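From: Vesela Popescu
To: pimeo-users
Date: 17 August 2020
Subject: Re: planner goes the long way round

Đạt Đào wrote:
> Does yours swing wide over the case too?
> I've got clearance at 80 mm.

Hi Đạt, yes, mine did that all last week! Try 56 and turn off the padding on the fingers (it's on by default, grr).
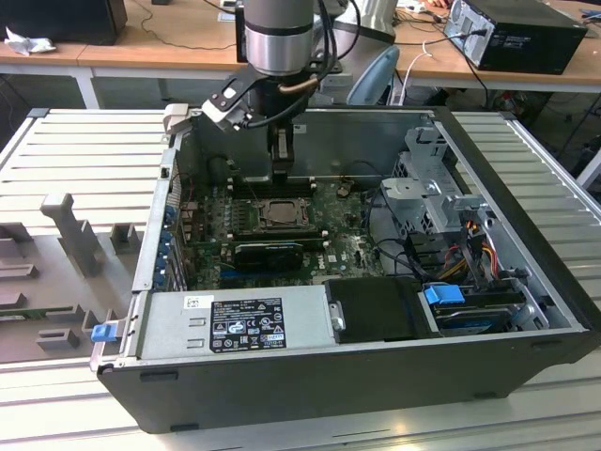 Arm over the open tower, gripper pointing at the board

The wrist view is my other headache. Glare on the board upsets the socket detector, so I'm averaging 10 detections for now. 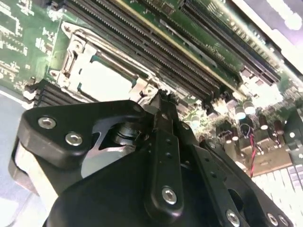

Wrist camera, fingertip by the socket bracket

Has anyone got a better filter?

Vesela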